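Molby opens up the software behind its drawer-handling arm

A small robotics software firm has released the code it uses to teach a robot arm to work with everyday drawers. Molby published the planning and control package, named Getix, in June under a free licence. It includes a recording tool, a motion planner and the grip controller that the team has been testing on its own bench.

The package is meant for labs and small workshops that already have an arm with a two-finger gripper and at least two cameras, one on the wrist and one beside the table. Molby says it was written to run on a single desktop computer.

"Most of our time went on the dull parts," said Hanna Stasiv, who leads the control work. "Lining up camera timestamps, restarting after a fault, throwing away bad recordings. We wanted other people to have those bits as well."

The first task in the release is a drawer with a red front and a black handle. A recording pairs the wrist view with the joint positions and the gripper opening, so that a learned policy can be trained on all of them together.
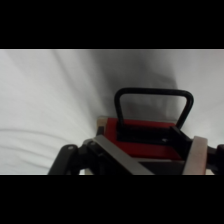 What is in the release

Getix has two main parts. The planner picks an approach path and checks it against the arm's joint limits and a rough model of the table. The grip controller takes over for the last stretch, when the fingers are close to the object and small errors in the camera calibration begin to matter.

Molby is also releasing 3,000 recorded runs, each with a text label and a note of the software version used. Runs that ended in a protective stop have been kept in a separate folder. Radymyr Dmytriv, who maintains the dataset, said users had asked for them during the trial period and that they were useful for checking fault detection.

The wrist view is cropped to a wide strip before it reaches the perception model. The handle, the red front and the gripper's own fingers all show up in it, and the fingers hide part of whatever they are holding. The model has to estimate the handle's position from what is left.

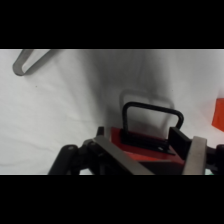
By the Cukeo newsdesk
Robotics and software

The trial period involved a handful of outside users, among them Sarmiento, a maker of laboratory furniture that wanted to test drawer runners automatically. Its engineers ran the planner on a different arm and sent back 70 bug reports, most of them about configuration files. Molby has since replaced those files with a set-up script that asks for the arm type and the camera positions.

A second camera watches the table from further back. It gives the planner the position of the wooden box and the other things lying on the table, such as an orange toy croissant, so that the arm can be kept clear of them on its way to the drawer.
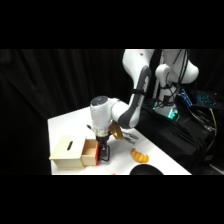 Does Getix need a graphics card?
Only for training. The planner and the grip controller run on an ordinary processor, and a trained policy can be run the same way at a lower update rate.

Changes to the planner are tested in simulation before they go near the arm. The test set has 296 start positions, and a new version must produce a valid path for every one of them. After that, the team runs it on the bench at reduced speed, starting with the gripper pointing down above the open drawer.
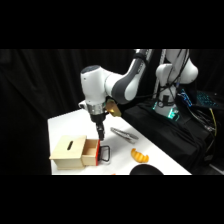

Can the package be used with other makes of arm?
Any arm that accepts joint position commands over a network should work, though users will need to supply a model of the arm and set its speed limits themselves.

The next update will cover cupboard doors and sliding lids. Stasiv said the door code was already in use at Molby but still depended on hand-tuned force limits, and would stay out of the public release until those could be set from the recordings. Bug reports and questions should go through the project's issue page, which the team checks every morning at 9.30.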